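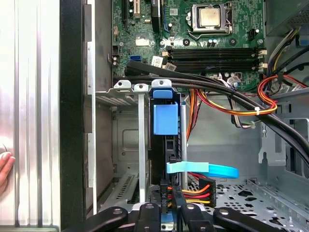

Wie entsteht ein Comic?

Ein Comic erzählt eine Geschichte mit Bildern und wenig Text. Bis ein Heft im Laden liegt, vergehen viele Monate. Bei der Reihe "Ulari" vom Verlag Hegyi dauert es fast ein Jahr.

Zuerst das Skript

Am Anfang gibt es noch keine Zeichnung. Eine Autorin oder ein Autor schreibt auf, was auf jeder Seite passiert und wer was sagt. Diesen Text nennt man Skript. Er sieht ein bisschen aus wie ein Theaterstück. Manche Leute schreiben und zeichnen ihre Comics allein, bei vielen Heften teilen sich mehrere die Arbeit.

Skizzen und Panels

Die einzelnen Bilder auf einer Comicseite heißen Panels. Mit Bleistift wird grob eingeteilt, wo welches Panel hinkommt. Ein großes Panel wirkt wichtig, viele kleine hintereinander machen die Geschichte schnell. Der weiße Streifen zwischen zwei Panels heißt Rinnstein. Was dort passiert, musst du dir beim Lesen selbst denken.
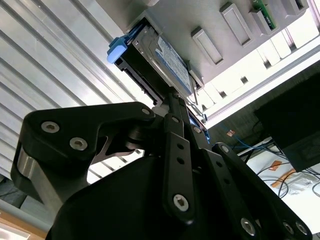
Wenn die Skizze fertig ist, kommt die Tusche. Die Linien werden mit Feder, Pinsel oder am Computer schwarz nachgezogen. Dabei wird auch entschieden, was matt und was glänzend aussehen soll. Silberne Schraubenköpfe auf mattem Schwarz zum Beispiel: Die schwarze Fläche wird einfach gefüllt, die Schrauben bleiben hell und bekommen nur einen dünnen Rand und einen kleinen Schatten. Das Auge ergänzt den Glanz von allein.

Farbe und Buchstaben

Danach wird koloriert, das heißt ausgemalt. Nachtszenen bekommen oft viel Blau, ein Streit vielleicht einen roten Hintergrund. Für den Druck reichen meistens vier Farben: Cyan (ein helles Blau), Magenta (ein kräftiges Pink), Gelb und Schwarz. Mit einer Lupe kannst du in manchen Heften die kleinen Farbpunkte erkennen.

Der Text kommt in Sprechblasen. Eine Blase mit Zacken bedeutet Schreien, eine Wolke bedeutet Denken. Geräusche wie WUMM oder KNIRSCH stehen ohne Blase direkt im Bild - je lauter, desto größer.

Ab in die Druckerei

Die Hefte von "Ulari" werden in Wasinberg gedruckt, mehr als 3.000 Stück von jeder Ausgabe. Die Bögen werden gefaltet, geheftet und am Rand gerade geschnitten. Danach gehen sie an Buchläden, Kioske und Büchereien.

Wörter zum Merken

Panel: ein einzelnes Bild im Comic
Rinnstein: der Streifen zwischen zwei Panels
Kolorieren: mit Farbe ausmalen
Lettering: das Einsetzen der Texte und Geräusche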